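报告期:12月
项目:Plondex 双臂手机分拣工作台
提交对象:Hutska 项目管理部
编制:Jasgate 设备维护组

## 1. 本期概况

本期工作集中在三项:双臂底座的重新紧固与零位标定,紫色外置线缆的重新走线,以及夹爪指端的更换。前两项已完成,第三项完成安装,寿命数据仍在积累。工作台本期未做结构改动,铝型材框架、前横梁及两块底座安装板沿用上期状态。

计划内停机一次,安排在周六,全部机械作业在该时段内做完。计划外停机原因单一,均为右臂通信中断,见第3节。

## 2. 底座与零位

上期报告提到左臂在伸展姿态下末端有缓慢漂移。拆检后确认关节本体无异常,问题出在安装板与前横梁之间:T型螺母预紧不足,长时间往复后板体产生微小转动。处理步骤如下:

1. 双臂回到收拢姿态,断电,挂牌。
2. 松开安装板全部螺栓,清理横梁槽口内的铝屑和旧胶。
3. 更换T型螺母,涂中强度螺纹胶,按对角顺序分两次拧紧。
4. 在螺栓头与板面之间画防松标记线。
5. 静置过夜后复查标记线,再上电标定。

右臂没有出现漂移,但按同一步骤处理,以保持两侧状态一致。标定先单臂后双臂,最后让两个夹爪在台面中部上方相向靠近,核对指端相对高度。标定文件已替换控制机上的旧版本,旧版保留备查。

标定后连续运行24小时,左臂末端漂移未再出现,防松标记线无错位。

## 3. 线缆与底座电子模块

右臂通信中断的位置查明为底座模块插头。原走线在肘部外侧没有留出余量,前臂伸到远端时线缆被拉直,拉力直接传到插头。更换线缆后重新布置,现行做法是:

- 线缆从腕部上方绕出,沿前臂走,经肘部外侧下行,在底座附近留一个环;
- 环的大小以前臂伸到最远时线缆仍不绷紧为准;
- 固定点只设在连杆上,关节转动部位不扎扎带;
- 红色细线单独整理,不与紫色线缆捆在一起。

左臂照此改过。改后做了530次全行程往复,未再记录到通信中断。底座模块目前仍悬挂在前横梁外侧,靠线缆和一条扎带承重,我们认为这个做法不宜长期保留。Faulkner 提供的支架样件孔距与横梁槽不匹配,已退回修改,到货前每班开机时检查模块位置和插头是否到位。

## 4. 夹爪与试抓

原指端橡胶层磨损后,夹持表面光滑的手机时有打滑。本期两臂均换为带黄色边缘的指端,安装后重新设定了闭合零点和电流上限。更换指端后必须重做闭合零点,这一条已写入维护卡;此前有一次漏做,导致夹爪在未接触工件时提前报夹紧。

试抓使用不同外壳的手机,散放在台面上,姿态不作规定。双臂协同动作(一侧夹持,另一侧接近并接手)共执行130次,失败8次。按日志归类,失败主要发生在工件平放且长边与指端平行的情况,指端从侧面进入时先碰到台面。抬高进入点可以减少碰撞,但夹持深度随之变小,目前参数取的是折中值,下期继续调整。

深色机身在浅色台面上的识别没有问题。两部手机相互靠近或部分重叠时,轮廓有时被合并为一个,这一项归视觉组处理,不计入本报告的维护指标。

## 5. 日常维护执行情况

每班检查项目已定为:防松标记线、线缆环、底座模块指示灯、指端表面、台面清洁。检查表按班次存档,本期无缺项。指端用无纺布蘸异丙醇擦拭,不得使用含油清洁剂。台面两侧围板和后围板的装饰面只做干擦。

另有一项需要整改:前横梁两端和侧梁上常放有瓶罐及其他杂物,离线缆环较近,手臂大幅外摆时有刮碰可能。已要求各班开机前清走,下期起列入检查表。

## 6. 下期计划与需要支持的事项

- 安装底座模块支架,改为刚性固定;
- 继续记录指端磨损,给出更换周期建议;
- 调整侧向进入的高度参数,重做协同试抓;
- 备件方面,申请增购外置线缆与指端各一套,目前库存只够单臂使用。

请 Hutska 在下期开始前批复备件申请。支架到货时间由 Jasgate 与 Faulkner 跟进,如再次延误,我们将改用自制铝角件临时固定。

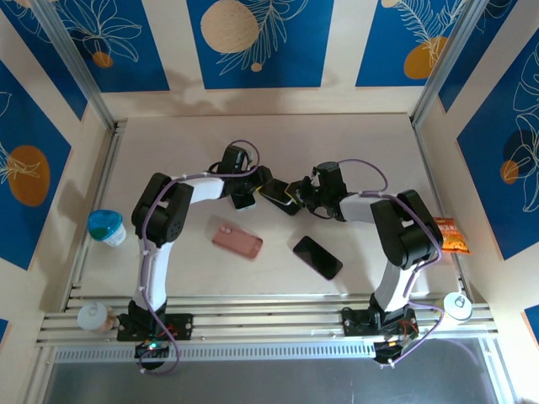 图1 Plondex 工作台,双臂夹爪在台面中部上方处理手机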